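Bench notebook, July, handheld gripper no. 2

Started 8.40, kettle on, bad mood. Writing this up while it's fresh so that Corina doesn't have to get it out of me in bits when she's back.

Short version: the left jaw let go of a dish at the top of a lift. No injuries, dish is fine, it dropped a hand's width onto a folded towel I'd left out by pure luck. But it let go while my fingers were still fully squeezed, and that is the bit that bothers me. If I open my hand and something falls, fair enough. If I'm squeezing for all I'm worth and it falls anyway, I want to know why before we take the thing round to anybody else's house.

What we were doing: the crockery set for the Skollisberg job. Pick up by the rim, tilt, hold, put down. We've done bowls to death and they're easy, you get one jaw inside and one outside and off you go. The big oval dishes are horrid. The rim is wavy, so the pad only ever touches the high spots, and the weight is all out in front of you, so the dish wants to swing down and twist out of the jaws. I'd done a fair run of them with no trouble, getting a bit cocky if I'm truthful, and then clonk.

First thought was a greasy pad. Wiped both with the alcohol wipes, let them dry, tried again. Same slow creep, and this time I was watching for it. The dish starts level with the top of the pad and then over a few seconds it slides down towards the tip, always on the same side. So cleaning isn't the answer (though the wipes did come up grubby, and I've put that on the morning list).

Second thought was the trigger cable. Bendo had a slack one on the other unit last month and it felt spongy, you could squeeze right to the stop and the jaws barely nipped. Took the cover off, looked, put 5 mm of feeler in where it should go, all as it should be. Cover back on. Lost one of the little screws under the fridge, got it back with a ruler.

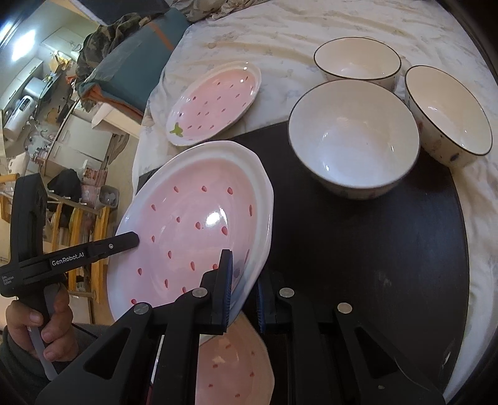 Third go, and I should have started there really. I held the jaws shut on nothing and wiggled them sideways with my other hand. The right one is solid. The left one rocks! Not a lot, but you can feel it tick over, and if you watch the pad side-on it stops being parallel to its partner as soon as there's a load on it. So on a flat edge you'd never notice, and on a wavy rim with the weight hanging out in front it's only biting along one edge of the rubber, and down it creeps.

Went round the pivot screws with the driver. One on the left arm turned far more easily than it had any right to. Did it up, redid the wiggle test, no tick. Then did 3 slow lifts over the towel with a long hold at the top of each, and no creep on any of them that I could see. I'm not calling it mended on that. Three lifts is nothing.

Now the grumble. There's a line on the Nellent checklist that says "check pivots", and it's been ticked every morning, by me among others, and I could not tell you what I was checking. I looked at them. They were there. Tick. A screw that's backed off a part turn looks exactly like one that hasn't, so looking is no use to anyone. I'd like the line changed to "hold shut, wiggle each jaw sideways, any movement = stop". Corina, can you do that or tell me who has the file?

Also want a witness mark on every pivot, a dab of paint pen across the screw head and on to the arm, so you can see at a glance if one has moved. I've got a white pen in the drawer but it's half dead. Silver screws, so red might show up better anyway. And do we thread-lock them? I've held off for now, I don't want to glue something up that Onyeka then has to strip for the pad change.

The recordings from this morning: I've kept the lot but put "left pivot loose" in the notes for everything before the fix. I can't say when it began to work loose, so I'd be wary of yesterday's too. If someone wants to look for the creep, watch where the rim sits against the pad at the start of the hold and then at the end.

To do:
Wiggle test on unit 1 before it goes out again (not done, it's in Bendo's car)
New paint pen
Ask Onyeka about thread-lock
100 lifts on the oval dish with the towel under, then look at the pivots again
Buy a thicker towel

Stopped at 12.15 for lunch. Hand aches from all the squeezing. Will start on the hundred after, and put the count in the margin as I go.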